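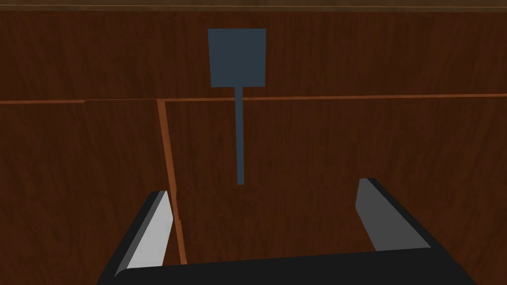
Simulation, Blick am Greifer entlang: Holzfront, blaugraues flaches Teil mit Stiel, Finger offen.

Wer zuerst den Arm kauft, hat schon verloren

Ein Kommentar von Steinar Damgaard

Montagmorgen, Budgetrunde, und wieder liegt ein Angebot auf dem Tisch. Ein Arm, ein Greifer, Wartungsvertrag, Lieferung bis Quartalsende. Unterschrift bitte noch im März, sonst verfällt das Geld. Kennt jeder, der in einem mittelgroßen Betrieb mal für Investitionen zuständig war.

Meine Meinung, kurz: nicht unterschreiben. Noch nicht. Erst simulieren, und zwar mit den eigenen Möbeln, den eigenen Fronten, den eigenen blöden Sonderfällen.

Bei uns in der Montage geht es um Schränke. Holz vor Holz vor Holz. Fugen, die nicht gerade laufen, wenn der Arm schräg davorsteht. So ein Bild wie oben sieht nach nichts aus, braun in braun, ein Stück Blaugrau davor, zwei Finger weit auseinander. Genau darüber muss man aber reden, bevor Geld fließt. Passt die Öffnung? Wieviel Platz bleibt zur Front? Was sieht das System überhaupt, wenn der Greifer selbst unten so viel vom Blickfeld wegnimmt? Steht alles in keinem Prospekt.

Touran Dehghan aus dem Einkauf hält dagegen, Simulation koste auch. Stimmt. Lizenz, Rechner, vor allem Leute. Wir haben 70 Arbeitsstunden angesetzt und die waren schnell weg. Trotzdem billiger als bei Gresdale, unserem zweiten Standort. Dort steht ein Arm, gekauft nach einer Vorführung mit hübschen Würfeln auf weißem Tisch. Würfel montieren wir nicht. Drei Monate Umbau, neue Finger, neue Halterung, dann nochmal neue Finger. Die Halterung war im Budget nicht vorgesehen, die Finger auch nicht, und die Schulung lief unter "Sonstiges".

Ja, gerechnete Bilder lügen. Glatte Farbe ohne Kratzer, kein Staub, Licht immer brav. Fergus MacAulay, bei uns Instandhaltung, traut dem Ganzen nicht weiter als er es werfen kann, und er hat gute Gründe. Reibung, Spiel im Scharnier, Kabel die hängen bleiben: da ist der echte Aufbau durch nichts zu ersetzen. Nur muss man den ja nicht gleich kaufen. Mieten, vier Wochen, am echten Schrank. Semcombe bietet sowas an, andere sicher auch.

Und dann der Plan fürs Geld. Ich würde keine 100 Prozent in die Maschine stecken, niemals. 70 für Arm, Greifer, Schutzzaun. Den Rest zurückhalten für alles was man im ersten Jahr merkt. Controlling hasst das, Rücklage ohne Position, ich weiß. Dann eben eine Position erfinden, die heißt "Anpasung Greifer" und fertig.

Was mich ärgert, ist das Verfallsdatum. Geld, das im März weg muss, kauft schlechte Technik. Wer das Budget übertragen darf, kauft im Juni besser. Das wäre eine Entscheidung der Geschäftsführung, kostet keinen Cent, liegt seit letztem Jahr dort. Ich frag am Mittwoch wieder nach.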